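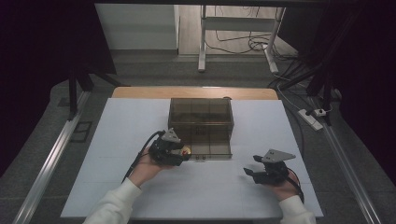 Weekend Stockroom Assistant – Hajdu Haberdashery, Zevdale

Hajdu sells buttons, beads and trimmings by post and from our shop in Zevdale. We need a part-time assistant from June, 16 hours a week over Saturday and Sunday.

You will pick and pack orders, book in deliveries and refill the shop drawers. On a busy day we send out 200 parcels. Most of the work is done standing up.

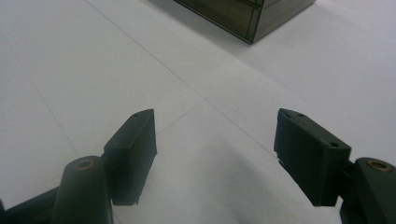
You should be able to read small labels and lift boxes up to 10 kg. Experience is useful – but we will train you. The bus from Prostton stops 100 metres from the door.

To apply, hand in a CV at the shop or post it to us by Friday, 4 pm. Please include one reference.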